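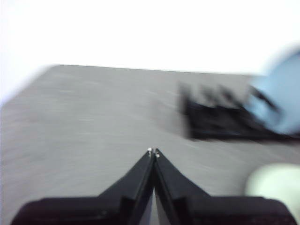

Figure 5.1. The wrist view in mid-motion. The gripper fingers are sharp and most of the rest is smeared.

Print this page | E-mail this page

CHAPTER 5
Gathering Examples

5.1 The part that gets one paragraph

Open almost any paper on robots that learn from people and you will find a handsome section on the model, with a diagram, and a handsome section on the results, with a bigger diagram. Between them sits a paragraph beginning "We collected." It is usually short. It has the tone of a person mentioning that they moved house over the weekend.

This chapter is that paragraph at its proper size. By the end of it you should be able to plan a collection, write instructions that two operators will read the same way, and look through a folder of recordings with suitable distrust. You will need the vocabulary from Chapter 2 (episode, observation, action) and a tolerance for plates.

We use plates because our running case, the Kudlow dish set, is made of them. The Kudlow set holds 3770 episodes in which an arm is guided by a person through small jobs on a tabletop: put a plate in the rack, take a plate out, move one thing so that another can be reached. None of it is impressive to watch. A child could do every one of these jobs, would do them faster, and would then wander off, and the wandering off is the reason we want the machine.

5.2 What an example is

An example, for our purposes, is a recording of the job being done, along with everything the learner will be allowed to know while doing it. The second half of that sentence is where beginners lose their summer.

Suppose you are guiding the arm by hand controller and standing beside the table. You can see the rack, the plates, the gap between the plates, and the far side of each of them if you lean. You lean. You make a beautiful placement. The learner, going over your recording later, sees what its cameras saw, and its cameras did not lean. From its point of view, you paused for no reason and then moved with supernatural confidence toward a slot that was hidden behind something.

The learner will faithfully pick up both habits. It will pause for no reason. Then it will move with confidence.

The rule in most labs is therefore that operators work from the camera views alone, on a screen, with their backs to the table or a curtain in between. Operators dislike this rule. The first day under it produces slow, fussy episodes and a certain amount of language. By the third day the episodes are slower than the leaning kind and a great deal more useful.

5.3 Two cameras, two sets of complaints

Figure 5.1 comes from a small camera mounted at the wrist end of the arm. A wrist camera travels with the gripper, so the fingers stay put in its view while the world slides around behind them. Up close it is superb. It can tell you whether a fingertip is on this side of a rim or that side, a thing no camera across the room will ever settle. In transit it is hopeless. The tabletop turns to streaks, and the black object on the right could be a tray or a rack to anybody who hadn't been told.

Students tend to want to throw such frames out. Leave them in. When the trained system is running, its wrist camera will smear in just the same way, and a learner brought up only on crisp stills will meet its first blur as a foreign country. You want it bored by blur.

What you should do is check that the other view covers for it. A fixed camera gives you the layout: which things are on the table, which are in front of which, where there is room. Its own failing is that it sees everything from one side forever. A plate turned edge-on becomes a sliver. Anything placed nearer the lens hides whatever is behind it, and will go on hiding it for the length of the episode.

Here are the questions we ask of a fixed view before a session begins.

Can you point to every object the instruction names? If the operator is told "the blue plate" and the blue plate is a thin upright stripe, can you still say it is blue, and a plate?

Is there anything on the table that the instruction does not name? If so, was it put there on purpose? "On purpose" is a perfectly good answer. "It was there when I came in" is a common one.

Could you tell, from this view and the wrist view together, that the job was finished? If you couldn't, neither can whoever labels the recordings, and that will be you, in January.

5.4 Variety, and the argument about fruit

Now for the quarrel that every collection has sooner or later. You have a budget of operator hours. You may spend it on many clean repeats of one arrangement, or on fewer repeats of many arrangements. The clean repeats make a lovely graph. The learner trained on them works very well on that table, with those plates, until somebody buys a banana.

The first Kudlow plan was of the lovely-graph kind. It asked for 1000 episodes of placing a plate in an otherwise bare rack, nothing else within reach. Benjamín Troncoso wrote the second plan, which cut that to 600 and gave the hours saved to what he called furnished tables. A furnished table has plates already standing in the rack, at whatever lean they have settled into, and an object that has no business in the job at all, put down where it will be in the way of the view or the hand or both. Bottles were considered. Mugs were considered. An apple is cheap, it doesn't look like a plate from any angle, and it can be eaten if the project loses its funding.
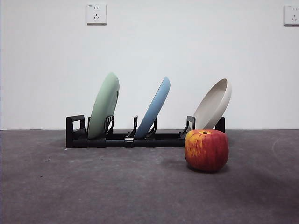
Hortensia Arancibia read the second plan and objected that an apple in front of the rack teaches the learner about apples in front of racks. Put it in the same spot often enough, she wrote in the margin, and you have swapped one fixed arrangement for another and paid extra for groceries.

She had a point, and the third plan (there is always a third plan) dealt with it. The distractor's position was drawn from a shuffled list before each episode, and so was the choice of which plates stood where. Operators were forbidden to improve on the list. This last clause matters more than it looks. People asked to place something "anywhere" have strong, tidy, unspoken opinions about where anywhere is. They will choose the open part of the table, well clear of the work, where it looks nice. Left alone for a week, a considerate operator will quietly undo all of your variety.

Hortensia's marginal note also gives us a test that works for any collection. For each thing you vary, ask what the learner could get away with if it treated that thing as fixed. If the answer is "nearly everything," you have not varied it enough. Put the test next to your episode list and run down the columns. Lighting is the usual embarrassment. Most sets that claim varied lighting were recorded in the morning and the afternoon.

5.5 Instructions for operators

A good instruction sheet is dull and short. The Kudlow sheet went through a long, literary phase, and we reprint none of it. What survived is this:

Start with the gripper open and clear of all objects.
Look at the screen only.
Move at one steady pace. If you need to think, stop, and think.
If you touch something you did not mean to touch, keep going and finish the job.
When the job is done, open the gripper, back away, and end the recording.
Mark the episode clean, bumped, or failed. Do not delete anything.

The fourth line gets the most argument. Operators are proud, and a bumped plate feels like a spoiled episode. To the learner it is the most interesting thing that has happened all morning, provided it gets to see what a competent person does next. A set with no bumps in it produces a machine that has never once been in trouble and behaves accordingly when trouble comes.

The sixth line exists on account of the Bresell trial, an earlier and smaller effort, whose operators had a delete button. When the trial ended, 200 episodes remained, every one of them perfect. How many had been recorded was anybody's guess, and what the missing ones had in common would have been worth more than the ones that were kept.

5.6 Before you go on

The next section takes up timing: how to line up two camera streams and a stream of arm positions that each have their own idea of what "now" means. Before starting it, take any simple tabletop job you like and write the instruction sheet for it, on one side of one page. Give the sheet to a friend, leave the room, and let them set the table from it. Then go back in and see where they put the apple.

Terms introduced so far: clean episode, bumped episode, distractor, furnished table, operator, wrist view, fixed view.

Print this page | E-mail this page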